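In Defense of the Slow Sock
October 20, 2018

My neighbor Halina Michalski asked what we were building in the shared workshop on Talach Street, and I told her the truth, that it was a gripper for picking up laundry. She said she had two of those already and held up her hands.

I have been losing this argument for 15 weeks. The parts have cost me $1,479, a sum I have disclosed to my household in installments. For that money I could have hired someone to put away my socks until retirement.

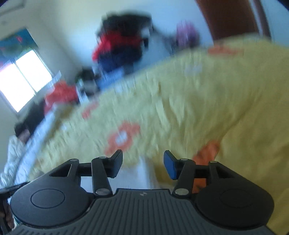
The gripper, fingers open, over the yellow bedspread.

Still, I think the bedroom is the right place to build for. Workshop benches flatter a machine. They are flat and well lit, and whatever you put on them has the decency to be a block. A bedspread has folds with opinions. Līga Rimkutė, who cut our linkages, wanted to stay with blocks through October, and we had words over the glue pot.
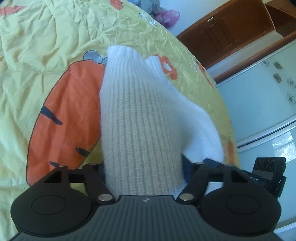
A sock is a fair test of anybody's engineering. It has no front to speak of, it bunches at the heel, and it changes shape whenever you take an interest in it. I would trust a gripper that can manage 90 of them before I trusted one that can stack cubes all day at a trade fair.

Halina remains unmoved. She has offered to race it.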